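moving thread. we did Dovotthorpe to the new place in one go, 66 miles, and people keep asking how it went so it's all going here

Oct 6, 2023

short version: we're in. the bed is up. the fridge is cold. can't find any of the forks

long version starts with the truck. booked Gevon bc they had the only decent slot and the lady on the phone didn't try to sell me insurance for ten minutes. no complaints. they wrapped the couch like it was going to the moon

one complaint. the truck came at 8 and I'd told everyone in the house 9. so the first hour was me in socks throwing cereal bowls into a suitcase

if you take one thing from this thread: pack the kitchen EARLIER than you want to. eat toast for a week. eat toast off paper towels. the kitchen takes as long as the rest of the house put together and it's all weird shapes

bedrooms are nothing. clothes stay on hangers, trash bag over the top, tie it at the bottom, done. whole closet moved in the time it takes to wrap a blender

books in small boxes. everybody says it and then everybody uses a big box "just for the paperbacks". I did it too. the bottom went on the front steps and it was raining

labels. I wrote MISC on way too many. MISC means nothing. MISC is where the router was, and we didn't have internet for 2 days while I opened the wrong boxes

what I should've written was the room it's going TO. I wrote where it came from. so half the boxes say "back room" and this house doesnt have a back room

the other thing with labels – write on the side. once they're stacked you can't see the top. found this out with a stack up to my chin

ok the one part I got right was the stuff that never made it into a cardboard box

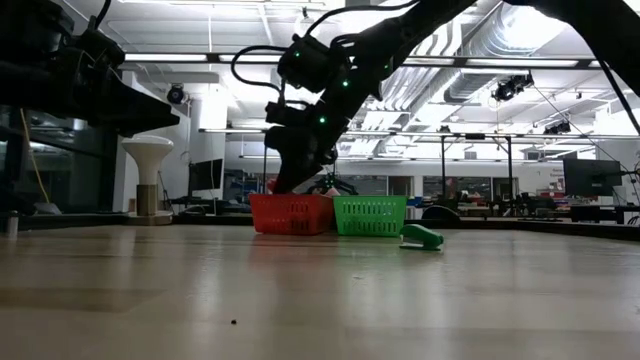
Cheap plastic baskets are better than boxes for anything you'll want in the first day. Chargers, tape, the scissors, toilet paper, kids' bits, dog leash. No lid so no tape, and you can just look in. Go for loud colors too, like a red one next to a bright green one, bc you can yell "it's in the green" across a house and somebody will find it. The ones with slots in the sides are fine, just don't put pens in them. pens go right out the slots

also they go on the floor of the car and not on the truck. everything in a basket rides with you. if the truck gets lost you still have toothpaste

someone asked about lids, yes you can get them, no I wouldn't bother

furniture. the big shelf is a Böttcher, was my aunt's, weighs as much as a cow. I took it apart with the proper wrench and put the screws in a sandwich bag and taped the bag to the back panel. very proud of that

then put it back together and had 2 screws left over. it's standing. we don't lean on it

same trick for bed frame, table legs, the curtain rods. bag of screws taped to the thing itself. NOT all the bags together in one box. I've done that in a past move and it was like a really bad jigsaw

take a photo of the back of the tv before you unplug it. and the washer hoses. took me thirty seconds and saved me an evening

washer btw – drain it. it'll have a bunch of water sitting in the hose and that water would like to be in your hallway

the Sandetti. for anyone who doesn't know, the Sandetti is our coffee maker, it's old, it's ugly, I love it. I packed it first thing the night before bc I was being "organized". so no coffee on moving day. dont do this. coffee maker is the last thing off the counter and the first thing back on

same for: one pan, one knife, the can opener, a towel per person, lightbulbs. the people before us took the lightbulbs. ALL of them. who does that

measured every door except the one to the stairs. the mattress bends. the desk doesn't. the desk lives downstairs now and I guess so does my job

moving on to unpacking which is where everyone slows down incl. me

don't unpack by box, unpack by room. pick one, finish it, close the door. we did the bathroom first since it's tiny and you get to feel like a winner by lunch

then beds. beds before boxes, always. you're gonna be wiped out by nine and you do not want to be hunting for a fitted sheet

clear one table and keep it clear. that's your sorting spot. boxes get opened next to it, stuff goes on it, stuff leaves it. the minute it turns into storage you're done for
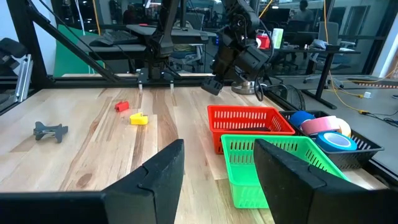
Little things are what kills you in week one. Not the couch, the little things. You open a box and there's a handful of stuff at the bottom that doesn't belong with anything, and you stand there holding it. So stop holding it. Tip it out on the table and have the baskets right there on the same table, three of them close together is plenty. A red block, a yellow block with a notch in it, some dark gray plastic piece shaped sort of like a bowtie... you don't need to know what it goes to. Keep, ask someone, toss. Next box

the "ask someone" basket is the one that saves marriages

put a limit on it tho. ours sat by the stairs since we got here and I'm tipping it out on the weekend. if you want your mystery plastic come get it

cardboard: flatten as you go. I didn't and the hall turned into a fort. kids thrilled. me not so much. someone down the street is moving out soon and took the good ones off my hands

address changes, do the boring list in one sitting: bank, doctor, car, school, the pharmacy. I forgot the pharmacy. of course it was the pharmacy

and the mail forwarding takes longer than they say. set it up before you go. I set it up from the new kitchen floor eating crackers

things I'd pay for again: the truck guys, the good tape, pizza

things I wouldn't: bubble wrap. used our towels and sweaters for all of it and broke one mug. it was the ugly mug

last move was in May a few years back and I swore never again then too, so

still no forks. been eating pasta with a serving spoon. if they turn up in a box marked MISC I'll post it here

replies are open if you've got a move coming up, ask me stuff, I'm just sitting here breaking down boxes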